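About Ketness

Ketness began with a bedroom floor you couldn't see and a jumper that had been on it since July. We now write folding guides, run tidy-up classes for families and sell a modest range of drawer dividers, of which we are prouder than is healthy. 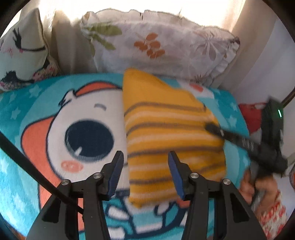

Reading time: 3 minutes

Our subject is the bed. Every garment in a house passes over it sooner or later, usually on its way to a chair. So our classes start there, with the blanket pulled flat, stars and cartoon faces included, and the pillows pushed up to the wall. Stripy knitwear comes first. Stripes show you when a fold is crooked, and they are quite smug about it.

We have taught 131 classes and answered 3,570 letters, a surprising share of them about fitted sheets. We don't do fitted sheets.
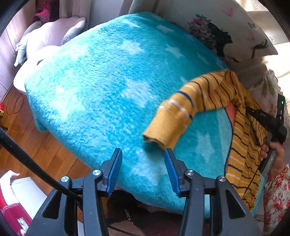

Sleeves are another matter. Lay the body down, bring each sleeve in across it and stop fussing with the cuffs. Our Caputo fold takes eight moves and the Stikunen takes five, and the two camps do not sit together at lunch.

Our office is above the Mutex dry cleaner's, who have been very decent about it. There are 48 guides in the shop, all printed on paper that folds well. Write to us with any jumper trouble. Replies go out after the morning post, or after lunch if it's a cardigan.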